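Speaker notes, "Do collectibles hold their value?"
23/01/2020

Slide 1. Open with the Cakau price guide. It says 300 small toys "appreciated" last year. Ask who wrote the guide. Cakau sells toys.

Slide 2. Odds and ends, the kind that come in mixed lots. Pause – let people guess a price.

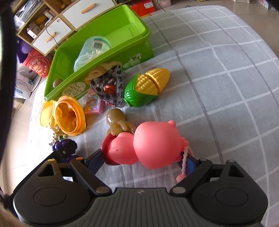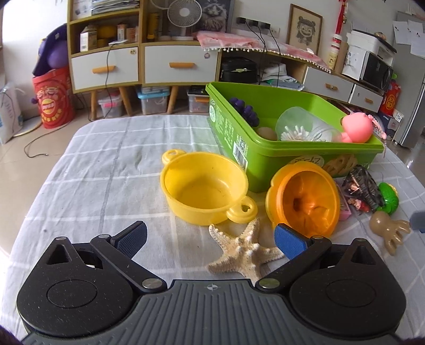 Slide 3. Asking price and sold price
Vorner listing: 830 dollars asked. Sold for 144, eight months later, before fees. Guides quote the first number.

Slide 4. The Engelbrecht claim
Hendrik Engelbrecht says rarity drives price. Maybe. He looked at 706 sales and left out everything that didn't sell. Don't get dragged into Pascu auctions here, save it for questions.

Slide 5. Storage costs. Skip if short on time.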